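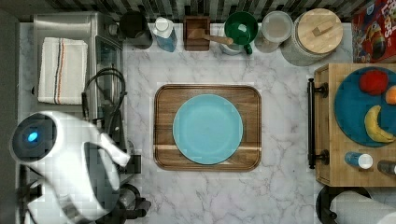

The tray and the blue plate before a run.

Log of the Plate Task

The Markstead Technical College robotics club had one arm, one kitchen, and a task definition that ran to a page and a half. The kitchen was the break room on the second floor of the Donnelly building. The task was to move an apple from the teal plate on the cart to the blue plate on the tray. The fruit had to arrive without a visible bruise, and the blue plate had to stay on the tray.

The club secretary kept the log. She had taken the job in January, when it meant writing down battery voltages for a wheeled platform that could not climb a door sill. The Nilesby regional had changed its rules in spring. Household manipulation was now a scored event, and the wheeled platform went into a cabinet.

Entries were short by agreement.

Run 1. Arm stopped at waypoint two. Joint limit.

Run 2. Same.

Run 3. Waypoint two moved 25 millimeters toward the counter. Arm passed. Gripper closed on air, left of apple.

The programmer wanted to know how far left. She had not measured. He wrote "measure" on a strip of masking tape and stuck it to the cover of the log. She left it there and bought a ruler.

By run 40 the arm could find the apple. By run 60 it could lift it. The failures moved to the far end of the path, where the wrist had to rotate above the tray and the planner had two solutions of nearly equal cost. One went over the plate. The other went the long way, past the toaster oven, and on run 71 it took the dish towel with it. The towel was in the task definition. It had to hang where it hung.

Run 71. Towel displaced. Apple delivered. Score zero.

"It delivered the apple," the programmer said.

"I wrote that down."

"You wrote zero."

"The sheet says zero."

He read the sheet. It was the Nilesby sheet, revision C, and the clause was in the second column under Disturbance of Fixed Objects. He raised the cost of the long path and started the planner again. It took 31 seconds to return a trajectory, and neither of them spoke while it ran.

The faculty advisor came up at the end of the afternoon. She had a letter from Draltirell, the company that had paid for the gripper. They were asking for a success rate. The secretary opened the log to the summary page. They had completed 400 runs since the spring, counting both fruits, and 315 met every clause on the sheet. The advisor asked what the number would be if the towel runs were counted as good.

The secretary could have given it to her. She had every towel run marked in the margin with a small T. She turned the log around on the table so that the advisor could see the margins, and said that the letter had asked for successes under the rules.

"It did," the advisor said. She copied 315 and 400 onto the back of the envelope and went downstairs.

The programmer had been listening with his back to them. He set the apple on the teal plate, stem up, and checked its position against the mark.

"How many T's are there?" he asked.

"Do you want the number?"

He thought about it. The fans in the controller changed pitch.

"After this one," he said.

She wrote the run number and the start time. The arm left its home position and reached the cart in four moves. It closed, paused for the force check, and lifted. At the decision point above the counter it held still for longer than she was used to, and she looked at the clock and wrote the delay down. Then the wrist began to turn, over the plate this time, and she moved her pencil to the next column and waited for the gripper to open.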